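Renters & Owners Board > Apartments and Condos > Parking space sold separately from unit?

pfenwick
Posted 04/05/2023
We have an accepted offer on a one bedroom at the Goren building. The listing said "one deeded garage space." Now the seller's agent says the space is a separate deed and was never part of the price. They want us to pay extra for it or take the unit without parking. The inspection is done and we close soon. Has anyone dealt with this?

marlo_k
What does your signed contract say? The listing doesn't matter much once you have a contract. If the space number is written in the property description, they have to convey it. If it isn't, you may be stuck.

pfenwick
Contract has the unit number and "all appurtenances." No space number anywhere. HOA dues on the sheet are 400 a month, and the agent says 48 of that is the garage fee, so the seller has been paying for both together.

stairwell9
"All appurtenances" should cover it. I bought at Cisham with the same wording and the space came with the unit, no argument at all.

marlo_k
Depends on the building. At Cisham the spaces are limited common elements tied to each unit. A separately deeded space has its own parcel number and its own tax bill. Those are different things and the wording that worked for you might do nothing for him.

stairwell9
Fair, but he was told in writing that it was included. I would not pay a cent more for it.

Rosário Salgado
I was on the board at Pacheco for a few years and we saw this more than once. Before you argue with anybody, get three papers: the recorded declaration, the deed for the unit, and the deed for the space if there is one. The county recorder has all of them. Ask your title company to run the space as well as the unit. They often search only what is typed on the order. 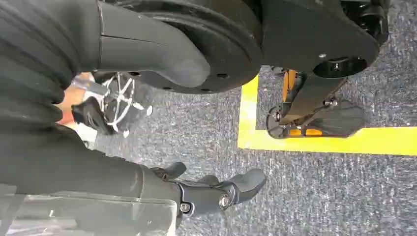

Check the garage itself too. Ask for the space number, go down there, and see if it matches the plan. Ours had been repainted in November and the numbers on the floor no longer agreed with the recorded plan. Look at whatever is fixed to the wall or floor at your space, such as a bike rack or a folding post, and write into the contract that it stays. Anything held on by a bracket plate and a couple of exposed hex-socket bolts comes off with one wrench, and sellers do take it.

pfenwick
Called the title company. The space does have its own deed, same owner. They only searched the unit.

marlo_k
Then get a written amendment adding it before you close. I would offer something small to get it done. A lawyer will cost you more.

stairwell9
Disagree. Offer nothing first. The seller can't do much with a space if the declaration says only owners can hold one.

Rosário Salgado
That is worth checking. At Randum, across the street from us, spaces could be sold only to another owner in the building, and that kept the prices low.

pfenwick
Declaration says the same here, owners only. Our agent sent the amendment over this afternoon with no added money – will post when I hear back.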